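How to plan a day out in Loklow without a car

November 2021 | 3 min read | 84 shares

If you've only ever driven through Loklow on the way to somewhere else, you have missed a very pleasant little place, and it's perfectly easy to reach by bus once you know how the timetable works (I didn't for years!).

Start the evening before. Look up the 339 from Kernden, which runs hourly and stops outside the village hall. Write down the last bus back before you write down anything else, and take change with you, as the card reader on board comes and goes.

Next, sort out your lunch. The Fleury tea room does soup, toasted sandwiches and a very good lemon cake, but it only has a handful of tables, so do ring in the morning and ask them to keep you one. If it's full, the village shop sells filled rolls until they run out, and there are benches by the green where you can eat them in peace.

After lunch, take the footpath behind the church towards Dillside. It takes me 20 minutes, though I do stop to talk to every dog I meet, and the second gate needs a good shove. Wear boots if there's been rain.

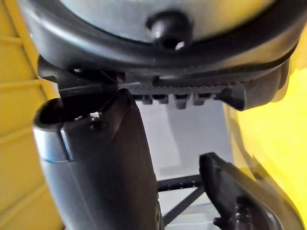
Days Out & Local Walks

Dillside has a small craft market from March onwards, held in the old school, with pottery, knitwear and plenty of jam. Bring a bag of your own. If you'd sooner not walk back, the same bus picks up at the bottom of the hill – put your hand out in good time, the drivers come round that bend quite quickly.

12 comments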